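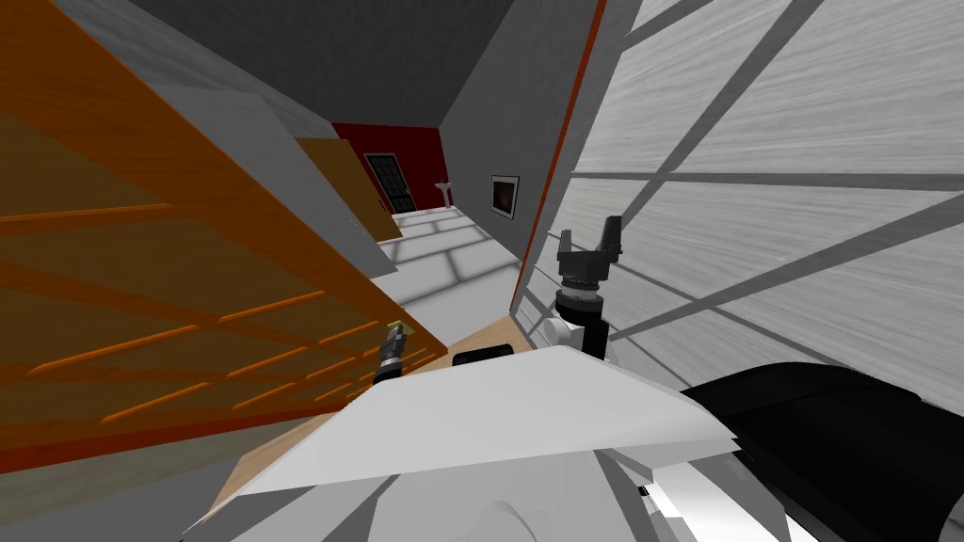

Does it matter if all my simulated demonstrations start from the same robot pose?

Posted by Genivaldo Amaral in Simulation and Training Data

I'm collecting demonstrations in a simulated house for a two-armed robot. The task is opening kitchen drawers. So far I have 119 episodes, all teleoperated by me, and every one begins with the base in the same spot and both arms at the same joint angles. Only the drawer changes. Training loss looks fine. Before I record the rest (the plan is 300) I'd like to know whether I should be moving the start pose.

Senga Tennant

It matters a good deal. With a fixed start the policy can learn the opening part of the motion as a function of time and hardly use the camera. Training loss won't show this. Move the base a few centimetres at evaluation and you will probably see the gripper close beside the handle.

What I would do:

Keep the 119 you have. They are still valid data.
For the remaining episodes, sample the base position and heading at reset, and add a small offset to each arm joint. Reject any sample that starts in collision.
Store the random seed and the full start state with each episode. You will want to replay some of them.
Hold back a set of start poses that never appear in training and test only on those.

I'd also record some episodes that begin partway through, with the gripper already near the drawer but badly lined up. Operators who are good at the task produce very few corrections, and the policy then has no examples of how to recover. On our Trosness set, 80 such episodes did more for the success rate than the same number of clean ones. That was one task and one robot, so treat it accordingly.

Tariq Jafri

Just randomise everything, lighting and textures too. Works for me.

İlker Değirmenci

Agree with Senga on the start poses. I'd hold off on textures until the pose problem is sorted, otherwise you can't tell which change helped. Also check your camera rate against the action rate. I had 6 frames of lag in my recorder and blamed the data for most of February.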